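February 2022 — conservation bench, Irmont papers

Right, back on the trial depositions after far too long on the map rolls. For anyone picking this up after me: I'm on box 6 of the Irmont deposit, the bundle the old list calls "Assize, sundry", which is a very lazy name for the record of a treason trial. Sixty-five leaves, iron gall ink on rag paper, folded in three and tied up with tape that somebody pulled far too tight in the last century. The middle leaves have come off best. The outer ones are brown at the folds and leave crumbs all over the blotter if you so much as breathe near them.

Surface cleaned leaves 1 to 23 with the soft brush and smoke sponge. Stopped at 23 as the ink starts to haloed-brown there and I don't want to rub anything until I've tested it properly. Did two spots with the bathophenanthroline strips on the blank margin side of the signature, and both went pink, the second one very pink indeed. So free iron(II), as expected, and no water anywhere near these please! Repairs will have to be remoistenable tissue with gelatine, as little damp as I can get away with. I've made up one sheet and it's curing on the polyester. Need another three at least.

Now the fun bit. I know we're meant to be mending and not reading, but I defy anyone to flatten a condemned man's last statement and not read it. The chap in question is Mathew — no other name given on the wrapper, though the indictment may have it if I ever get that fold open — and he was one of the six taken at Fendgate after the rising fizzled out. The clerk writes a lovely quick hand for the questions and then goes to pieces in the answers, blots everywhere, half the lines crossed through. My guess is that he was taking it down as the man talked and couldn't keep up. Mathew says he carried letters but never opened them. Two leaves on he's quoting from one. Oh dear.

There's a note in the margin of leaf 19, different ink, much blacker, which says "to be respited till the March sessions". I'd always understood that all six were hanged together, and the old list certainly says so, but if this is right then at least one of them had a stay. It might be Mathew or it might be the man on the facing leaf. The bracket the clerk drew is frankly useless and could take in either. Have asked Satish Chowdary to look, as he knows the gaol calendars far better than I do and can tell me if there's a bill for feeding a prisoner past the winter.
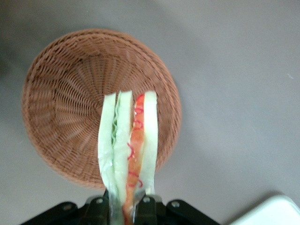
Satish came down after lunch and had a good squint at it under the raking light. He's fairly sure the black note is a later hand, perhaps the under-sheriff's, and he thinks the word I'd been reading as "respited" is "respited" (hurrah) but that what I had as "till" could be "at". Makes quite a difference to the poor man! He's going to go through the gaol bills and I've promised not to touch that corner until he's been back with the good camera.

Tried the Skeser suction plate for the worst of the creases on leaf 4, dry, lowest setting, with a bit of Gore-Tex and barely damp blotter over the top for the second go. The first go did nothing at all. Second was better and the tail fold relaxed enough for me to lift it with the bone folder, but the hum from the pump has got worse and I don't trust the seal on the left side. If you use it, check the gauge every few minutes.

Wax seal on the wrapper is cracked right across and holding on by goodwill. Have put a ring of Plastazote round it and written DO NOT STACK on the folder in pencil, large.

To do next:

- rest of the tissue sheets, thinner gelatine this time
- strip test on leaf 24 onwards before any more sponge
- get the fold on the indictment open (slowly, slowly)
- order more blotter, the thick sort
- rewrite the list entry for box 6 once Satish has an answer, and take "sundry" out of it whatever he says

Leaves 1 to 23 are in the top drawer between boards. Light weight only on them, please.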